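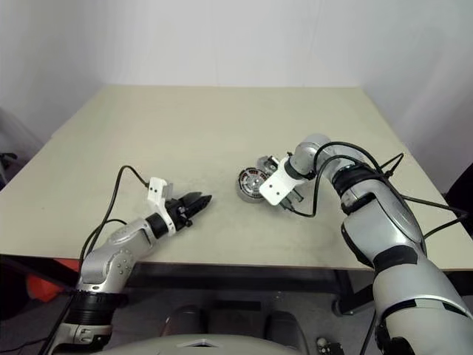 写真:テルモ・バリオス

「汚れが目立たない」天板は本当か
共用作業台の表面と手入れに関する調査報告

班員:ロシーン・ダン、テルモ・バリオス、ゴンサロ・リバス
指導:モンセラート・ヨレンテ先生
提出日:9/6/26

1. きっかけ

Vurkstead棟の共用室に入っている作業台は、Grunum社のGrundeckという天板を使っている。カタログの謳い文句は「つや消しの淡色仕上げにより、日々の汚れが目立ちません」である。私たちはこの一文が最初から気に入らなかった。つや消しだと何が目立たなくなるのか、誰がどの位置から見て「目立たない」のか、どこにも書いていない。写真の台も淡いベージュのつや消しだが、中央と右寄りに灰色がかった跡がいくつかあり、全体に薄く擦れている。少なくとも、見て分かる程度には目立っている。

この報告では、汚れの見え方と、拭き取り方法による違いを調べた。製品の良し悪しを決めるつもりはなかったが、結果としてかなり文句の多い文章になった。

2. 先に疑ったこと

班の中で意見が割れたのは、灰色の跡が汚れなのか傷なのかという点である。リバスは汚れ派で、拭けば消えると言った。ダンは、表面が細かく荒れて光の返り方が変わっているだけだと考えた。バリオスは両方だと言い、これは一番もっともらしいが一番検証しにくい。

写真からはどちらとも決められない。色の変化と凹凸の変化は、上から撮った一枚では区別がつかないからである。過去の班の報告書には写真だけを根拠に「汚れの付着を確認した」と書いたものがあったが、私たちはその書き方を採らないことにした。

3. 方法

同じ天板の端材をヨレンテ先生から分けてもらい、試験片を作った。大きさは一辺300ミリの正方形で、台そのものには手を加えていない。

付けた汚れは、鉛筆の粉、手の脂、インスタントコーヒーの三種類。拭き方は、水拭き、中性洗剤、Bermúdezという名前で売られている家具用クリーナーの三通りとした。乾いた後、班と関係のない学生に試験片を見せ、「跡がある」「ない」のどちらかで答えてもらった。集まった回答は156件である。

見る角度は真上と斜めの二通りにした。これは途中で付け加えた条件で、理由は次の節に書く。

4. 結果

鉛筆の粉は、どの拭き方でも「跡がある」という回答が残った。水拭きでは粉が広がってしまい、拭く前より範囲が大きくなった試験片もある。中性洗剤はそれより良かった。専用クリーナーと中性洗剤の間には、私たちの回答数で意味があると言えるほどの差は出なかった。値段の差を考えると、これは書いておく価値があると思う。

コーヒーはすぐ拭けばほとんど残らない。一晩置くと輪が残った。カタログの「日々の汚れ」に一晩置いたコーヒーが入るのかどうかは分からないが、学生が使う部屋では確実に日々の汚れである。

手の脂が厄介だった。真上から見ると跡がないのに、窓のほうへしゃがんで斜めに見ると帯状に光る。予備の回では真上からしか見せておらず、そのまま進めていたら「手の脂は目立たない」と結論していたはずだ。カタログの文もそういう見方で書かれたのではないかと疑っているが、証拠はない。

5. 擦れについて

汚れとは別に、擦れの試験も行った。布を巻いた木片に重りを載せ、同じ場所を3000往復させた。手で行ったので、力も速さも一定ではない。三人で交代し、終わりのほうは明らかに雑になっていた。

試験片の表面はわずかに色が沈み、指で触ると周囲より滑らかになった。つや消しの天板は、擦ると部分的につやが出る。つまり、汚れを落とそうと熱心に拭くほど、拭いた場所だけ見え方が変わる可能性がある。ダンの説に有利な結果だが、実際の台の跡が同じ仕組みでできたと言うには足りない。台の使用年数も、これまでに何で拭かれてきたかも、記録が見つからなかった。

なお、同じ試験片に鉛筆の粉を付け直したところ、擦った部分のほうが粉は落ちやすかった。試験片が一枚しか残っておらず、繰り返しはできていない。

6. 部屋の側の問題

調べているうちに、天板だけの話ではないと思うようになった。壁は無地の白で、台も淡い色である。背後の壁に模様や濃い色がないため、天板に灰色の跡があると目がそこへ行く。同じ試験片を濃い色の布の上と白い紙の上に置いて比べたら、班の三人とも白い紙の上のほうが跡に気づきやすいと感じた。ただし三人とも跡の位置を知っていたので、この比較は参考にしかならない。

ストルアン・パターソンさん(設備係)に聞いたところ、淡い色を選んだのは部屋を明るく見せるためで、手入れのことは選定の資料に一行あっただけだという。その一行がカタログの文の写しだった。3月の入れ替えでも同じ天板を注文する予定と聞いた。

7. この調査の弱いところ

回答した学生は38人で、一人が複数の試験片を見ている。156件といっても独立した回答ではない。後半になるほど「跡がある」が増えていて、探し方を覚えてしまった疑いがある。

何も付けていない試験片を混ぜたのは後半だけである。そこでも「跡がある」という答えが出たため、ほかの数字もいくらか割り引いて読む必要がある。これは最初から入れておくべきだった。

照明も揃っていない。曇りの日と晴れの日が混じっており、斜めから見る条件には特に影響したはずである。

8. まとめられる範囲

「汚れが目立ちません」という文は、手の脂を真上から見る場合に限れば、私たちの結果と矛盾しない。鉛筆の粉と放置したコーヒーについては支持できない。専用クリーナーを買う理由は見つからなかった。

台の灰色の跡が何であるかは、未解決のままである。台の隅で中性洗剤を試す許可をパターソンさんに申請しており、返事を待っている。リバスは今も拭けば消えると言っている。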